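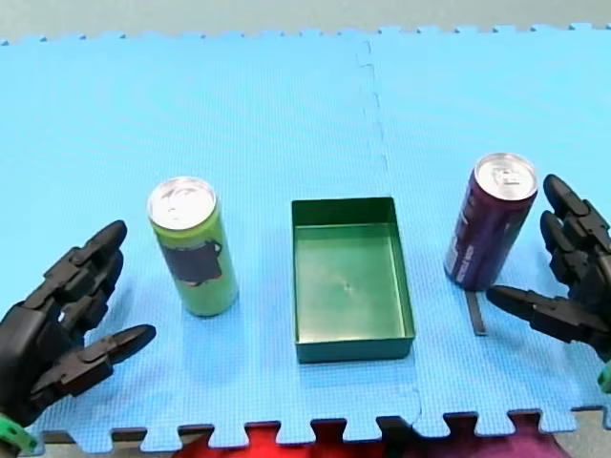 Citlali Magaña

Pasgate Hall users' meeting, April — minutes

Start 4:20 p.m. Guido Pagano in the chair. Minutes of the last meeting accepted with no changes.

Floor mats. The blue puzzle-edged tiles stay down. Guido asked that drinks on the mat go on a tray — the dark green one will do — and that tall slim cans not be left standing loose beside it. Agreed.

Cans. Empties go in the bin by the side door. Citlali to ask Imrie for a second bin.

Spare tiles. Dedier quoted for a pack of 26. Held over until we know how many the back room needs.

Hall hours. Closing time moves to 5 p.m. from next month. Guido to change the notice on the door.

Any other business. The lost key has been handed in.

Meeting closed at 5 p.m.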